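We use cookies to improve your experience. Accept | Settings

3 September 2021
by Selim Bayram

Bread day again! I've been trying to get my sourdough right since July and I swear the starter (I named it Dolto, don't ask) has moods. I fed it at breakfast and by lunch it had climbed right up the jar, so I mixed the dough, let it sit for 20 minutes, and then did the folds while talking to Nevzat on the phone. He says my kitchen is too warm and I should cut the water. He always says cut the water.

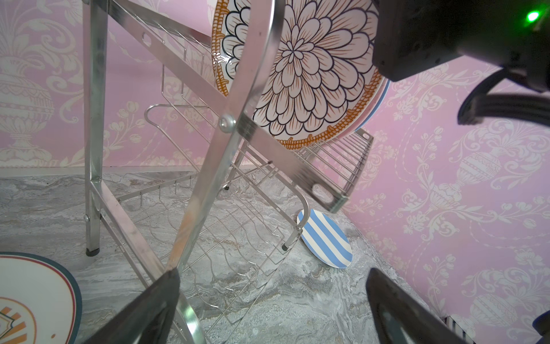

Baking went okay, I think. I gave it 15 minutes longer than last time and the crust came out darker, almost too dark on the bottom, but the inside wasn't gummy for once. I cut it way too soon, of course. It deserved a nice plate, so it got the big round one with the flower in the middle and the orange braided rim, and I had three slices standing up with butter and too much salt. Tomorrow I'm trying rye, if Işık still has the flour I like. Need to call Nevzat back too.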